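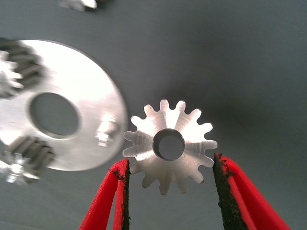 Selon un autre membre du site, toutes les ammonites pyriteuses finissent en poussière, quoi qu'on fasse, et ça m'a un peu gâché la soirée, je l'avoue. Je vous explique mon cas en espérant des avis plus encourageants.

Question posée le 27 mars – temps de lecture : 7 min

Bonjour à toutes et à tous ! L'été dernier, en juillet, nous avons passé des vacances merveilleuses du côté de Bestau, où les marnes noires affleurent le long du ruisseau. Avec l'accord du propriétaire du terrain, j'ai rapporté 17 petites ammonites dorées, de vrais bijoux. Je les ai rincées à l'eau du robinet, essuyées, puis rangées dans une boîte à chaussures avec du coton, au sous-sol. Je les ai ressorties la semaine dernière pour les montrer à ma petite-fille, et là, mauvaise surprise : plusieurs sont couvertes d'une poudre blanche un peu jaunâtre, la boîte sent le soufre et l'une d'elles s'est fendue en deux. Est-ce que c'est contagieux pour les autres ? Et faut-il les vernir ? J'ai un fond de vernis Dabbas à la maison, celui pour les meubles.

15 personnes ont la même question

Réponse 1 – 9 votes utiles

Bonjour, et bienvenue au club, parce qu'on est vraiment nombreux à être passés par là ! C'est ce qu'on appelle la maladie de la pyrite. Le sulfure de fer réagit avec l'oxygène et l'humidité de l'air, il se forme des sulfates (votre poudre) et de l'acide sulfurique, et comme les sulfates prennent plus de place que la pyrite de départ, le fossile éclate. Ce n'est pas contagieux au sens d'un microbe, mais l'acide attaque ce qu'il touche, le coton et le carton compris, alors séparez tout de suite les pièces malades des autres.

Jetez la boîte à chaussures. Brossez la poudre à sec, avec une brosse à dents souple, des gants, et sans respirer au-dessus. Surtout pas d'eau cette fois.

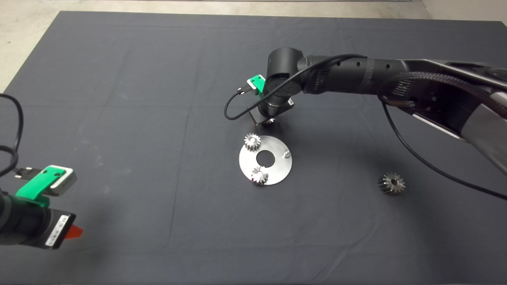
Ensuite vient le séchage, et il faut y mettre de la patience. Je mets les miennes dans une boîte en plastique bien hermétique avec des sachets de gel de silice – j'utilise ceux de chez Furno, mais n'importe lesquels feront l'affaire – et un petit hygromètre pour surveiller. On lit souvent qu'il faut rester sous 50 % d'humidité, et pour des pièces déjà atteintes je descends nettement plus bas. Pensez à régénérer le gel de temps en temps. Mes ammonites de Barov vivent comme ça depuis des années et elles brillent encore, donc ne perdez pas courage !

Pour le vernis, je m'abstiendrais, en tout cas tant qu'elles ne sont pas neutralisées et parfaitement sèches. Un vernis à meubles emprisonne l'acide et l'humidité et vous ne pourrez plus le retirer proprement.

3 commentaires

Réponse 2 – 2 votes utiles

Moi je passe tout au vernis à ongles transparent et je n'ai jamais eu de souci. Bon, je n'en ai que quelques-unes, et je les ai depuis l'automne seulement.

Réponse 3 – 4 votes utiles

D'accord avec la première réponse. J'ajoute juste que le sous-sol est le pire endroit de la maison, même s'il paraît sec. Et notez le lieu et la couche sur une étiquette à part, hors de portée de l'acide : j'ai perdu toutes les miennes comme ça, le papier était tout rongé, et maintenant je ne sais plus ce qui vient d'où. Pour celle qui est fendue, gardez bien les deux moitiés, on voit parfois très joliment les cloisons à l'intérieur.

Partagé 7 fois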